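3.2 Sorting and surface prep

Garments came in from the Durevside and Hidton drop-offs, 1,995 pieces total, of which 237 were kept for the wrinkle set. Heaped on a white table first, no order. Satin, patterned cotton, plain knits all mixed. Satin slides off the pile, so pieces near it tend to get pulled along. We left this alone, as home laundry piles do the same thing.
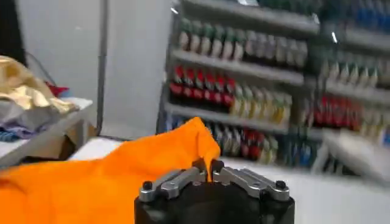
Each piece then goes on a clear white tabletop, one at a time, not smoothed. Bright solids were easiest to outline by eye; pale gray and lavender were teh worst and got a second pass. Bittencourt's crumple scale (0 to 3) was used as is. Flaps where a sleeve or hem folds back on itself are scored seperately from small wrinkles, see Fig. 2. Raters disagreed mostly between grades 2 and 3, on T-shirts more than anything else. Orange T-shirt in the figure: unfolded, uneven outline, flap doubled over toward the near side.
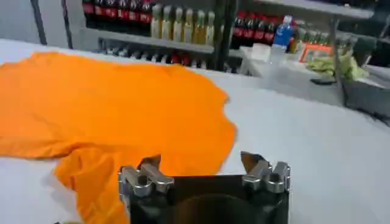 Figure 2. Orange T-shirt on the tabletop, unfolded. Shelving with bottled drinks behind.

3.3 Folding order

Evine order throughout: sleeves in, sides in, hem to collar. Flaps opened out first. Satin pieces folded last, on their own stack. Anything that would not hold a crease after 2 tries was rolled and logged as rolled, and does not count in Table 3.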